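Opening day nerves and a long drive to Zandon

14 August 2021

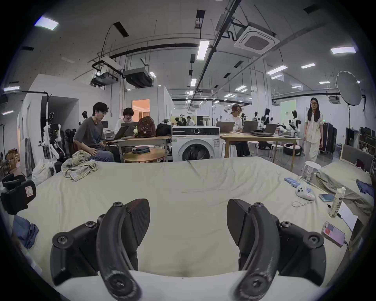 Plaid cloth in the corner, creased sheet on the bed.

So it's finally here! After a summer of friendlies that I mostly followed on a phone with a cracked screen, Brollov kick off the new season away at Zandon this afternoon and I've been awake since 6 thinking about our back line.

Let's start with the good stuff. We looked sharp in June, sharper than I can remember us looking in preseason, and the second half against Husar was the best 45 minutes I've seen from this group (yes, I know, it was a friendly, let me have it). The new left back gets forward every chance he has and his crosses are a joy.

The bad stuff is that he gets forward every chance he has. Zandon love a long ball into that channel and they scored 7 against us over two games last season, most of them from exactly there. If we don't have somebody sitting in to cover, it's going to be a long afternoon.

I'd go with two holding midfielders and leave the kid on the bench until the hour mark. He's quick and fearless and he'll have tired legs to run at. My brother wants him starting. We've argued about it all week and we have 200 miles in the car to argue some more.

We sold 917 tickets for the away end, which I think is great for a trip like this. If you're coming, the parking lot behind the stadium fills up early, so leave yourself time.

My guess is 1-1, and I'd take that right now. Cliver at home next week is the one we really have to win.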